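Community > Textiles and Bedding > Repairs

Browse Ask Tags Members Log in

White pillow, filling coming out along one edge. Sew or throw away?

Novach21
I have a white pillow from the sofa and along one long edge the filling is coming out in tufts. I bought it in March, the label says Zindach. I don't have a sewing machine, only needles and thread. Is it worth to repair it?
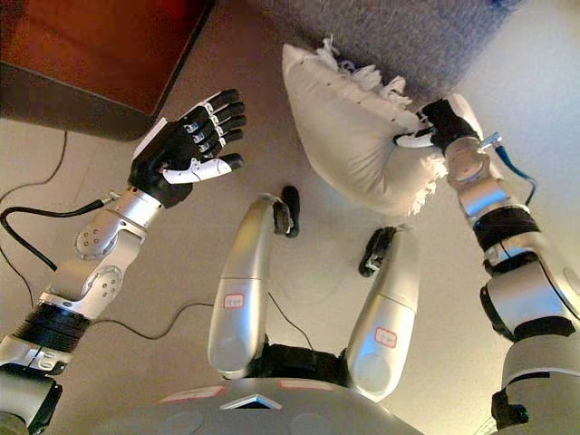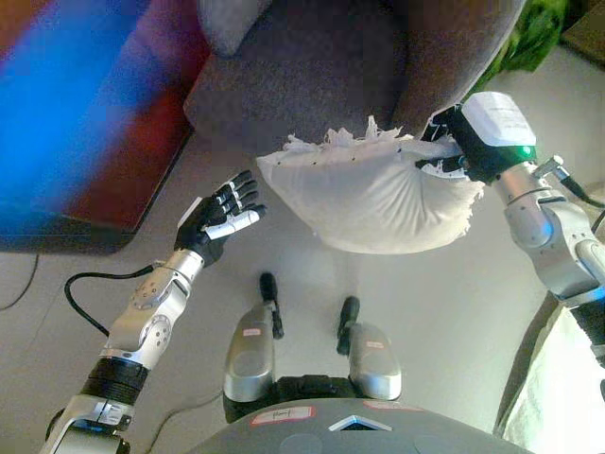 The rest of the fabric feels strong when I pull it, so I think the problem is only at the edge. I also don't know if I must wash it before or after sewing.

Alcaraz
Sew first, wash later. In the machine the opening will grow and you will find filling everywhere. Push the tufts back with the handle of a spoon, fold both sides of the fabric inside, and close it with a ladder stitch. Use double thread and begin 2 cm before the weak place. Pull tight every 5 stitches.

Posted December 31, 2024

novero_home
just buy new one, they are cheap

Viewed 2,363 times

Related
Ladder stitch for beginners
Which thread for cushion covers?
Pillow filling has lumps after washing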